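Portion Size and Plate Waste in a Student Dining Hall
Final project report, Food Service Management

14 shares | 3 comments

1. Background

The Lovska dining hall serves lunch and dinner to students living in the two Jasley residence buildings. In September the hall replaced its self-service line with portioned servings, and the food service office asked our class to look at how much prepared food was being returned uneaten. The project was supervised by Kerstin Wendt, who also approved the method and the survey questions.

Earlier work in the course had dealt mostly with kitchen waste, meaning trimmings, spoiled stock and overproduction. Plate waste is harder to measure. It depends on appetite, price, the time available to eat and the size of the dish the food is served on. The present report is limited to plate waste at lunch.

2. Method

Returned trays were sorted at the dish window over the course of the study. Food left on each plate was scraped into one of four tubs (grains, vegetables, protein, dessert and snacks) and weighed at the close of service. Liquids, bones, peels and paper were excluded. A total of 3,565 lunches were served during the study.

Two serving formats were compared. In the first, the main dish, side and snack were placed together on one dinner plate. In the second, the snack was offered separately on a small plate and could be declined. The menu was the same under both formats, and kitchen staff were asked to keep the recipes unchanged.
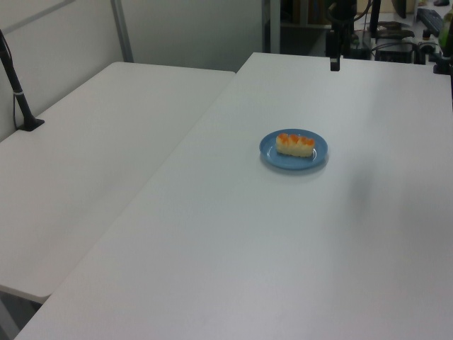

Figure 1. A single item on a small round blue plate.

A short paper survey was placed at the exit. It asked students whether they had finished their meal, what they had left, and why. Students could mark more than one reason. We received 179 completed forms.

3. Results

Grains made up the largest share of plate waste under both formats, and most of this was rice. Vegetables came second. The weight of protein returned was low throughout and did not differ clearly between the two formats.

The change was found in the dessert and snack tub. When the snack was served separately, less of it came back. Part of this difference must be credited to students who declined the snack at the counter, and the kitchen was able to hold those portions for the afternoon service. Among students who took the snack, returns were also lower, although the tubs did not allow us to calculate this per person.

The most common reason given on the survey was that the portion was too large. The second was lack of time. Several students with a class directly after lunch wrote that they would have preferred something they could carry out. A smaller group noted that they had not known what the side dish was before it was served to them, and asked for labels at the counter.
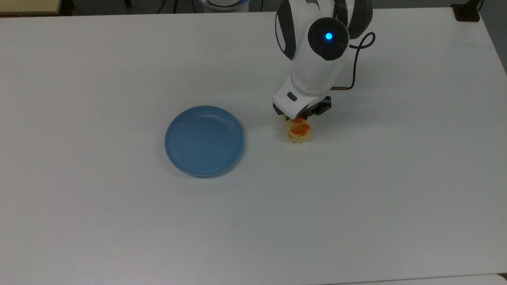
Dish size was mentioned less often than we had expected. Only a few forms referred to it, and these were divided between students who felt the small plate looked stingy and students who liked being able to choose. Staff at the serving line reported that the second format slowed the line at the busiest point of lunch, and that extra plates had to be washed before the end of service.

4. Cost

The supplier, Bamau, quoted a price for enough additional small plates to avoid washing during service. The food service office has set a limit of 2,000 dollars for equipment changes this year, and the quotation falls within it. We did not attempt to estimate the value of the food saved, as the weighing period was too short to support a yearly figure.

5. Limits of the study

Weights were recorded by category and by day, so unusual menus had a strong effect on the totals. The survey reached only those students who stopped at the exit, and those in a hurry are likely to be underrepresented. Dinner was not studied.

6. Recommendations

The snack should continue to be served separately and on request. A half portion of rice should be offered at the counter and marked on the menu board. Side dishes should be labeled. We further suggest that the weighing be repeated next term, including dinner, with the same four categories so that the results can be compared.

Related reports
Water Use in the Ledesma Laundry Rooms
Noise Levels in Shared Study Areas
Bicycle Parking at the Jasley Buildings

Last updated: September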